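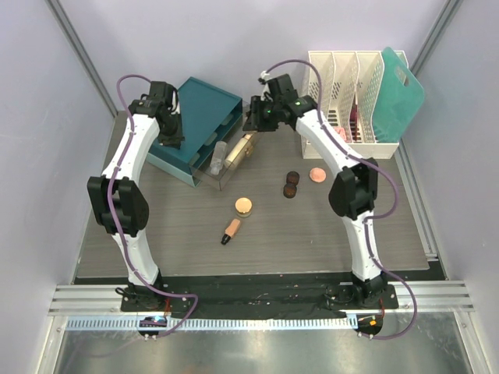

Week 3 handout: Teaching a tidy-up task by remote control

Welcome back, everyone. Last week we talked about moving a single arm through a motion by hand, and I know a few of you found that a bit fiddly (it does get easier, I promise). This week we move on to two arms at once, driven from the leader handles at the other end of the bench. The job is putting small things away on a desk, the sort of chore you have done a thousand times at home without giving it a moment's thought. Please read these notes before you come to the lab, and bring them with you, even if they get coffee on them.

1. What counts as a demonstration

A demonstration is one full run of the task, from both arms at rest to both arms at rest again. The recorder stores the joint positions and gripper openings of each arm along with the camera pictures, and nothing else. It has no idea what you meant to do. If you stop halfway to chat with your partner, the robot will learn that stopping halfway is part of the job, and Stavros Ivanov in last year's group can tell you how long it took him to weed that out of his set. He recorded 200 runs and kept rather fewer.

2. Before you press record

Have a look at the tabletop and decide, out loud with your partner, where each item is going. Small jars go in the drawer. Flat things stand up in the white organizer. Move the items to new spots between runs, and turn them a little too, or the model will simply memorize one layout. Try both handles gently and make sure each arm follows its own side. It sounds silly, but Rok Spahić and I once spent most of an afternoon on swapped handles.

3. Working with the drawer

I'd like you to take this part slowly. Pull the drawer out in a straight line, let go, and back the gripper well away before you bring anything across. Come down on a jar from directly overhead, with the fingers open a touch wider than you think you need, and close them gently. One arm can wait near the box while the other goes for a jar out on the table, but keep the waiting arm still. Little nervous wiggles get recorded as faithfully as everything else.
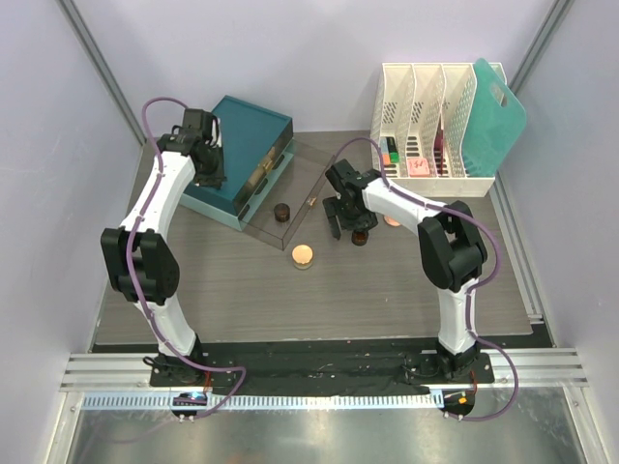 4. Keeping and discarding runs

Watch every run back at normal speed. Keep it if the item ends up where you said it would, even if you needed a second try at the grasp - a calm recovery is a very useful thing for the model to see. Throw it out if an arm bumped the organizer, if you lost track of which hand was which, or if the recording is much over 820 frames. Write the reason in the log in plain words. "Bad" is no help to anyone in December.

5. For next time

Each pair should hand in 3 clean runs and one that went wrong, with a short paragraph on the one that went wrong. Mimoza Atanasov will be in the lab until 5 p.m. if the handles give you trouble, and Hrvoje Zupan has kindly offered to help with the Lurkeo recording software. Save your files in the shared folder under your pair number, please, and leave both arms in the rest position when you go.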